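Measuring in the mixing bowl

Jul 11, 2023

We moved the kitchen back in last week, and I have been going through the cupboards one shelf at a time. The baking shelf was the worst. I had 2 sets of cups, a cracked Pletidar jug and a scale that stopped working in November.

The jug is gone now. Raymonde Dufour, who lives upstairs and bakes more than I do, told me to get a bowl with a scale molded into the glass and skip the jug altogether. I paid $38 for mine, which is more than I wanted to spend. I make pancake batter in it most mornings. It takes 200 grams of flour and the milk goes in right on top.

The raised numbers are hard to read. I have to bend down and look from the side, and in the evening I turn on the light over the counter first.

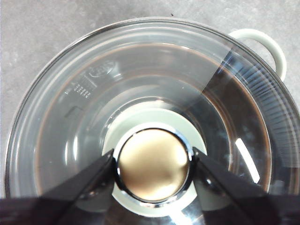
The glass bowl on the gray counter, handle at upper right.

Next is the spice drawer. I still need to find the lids for the small jars, and Zachary wants his coffee grinder back.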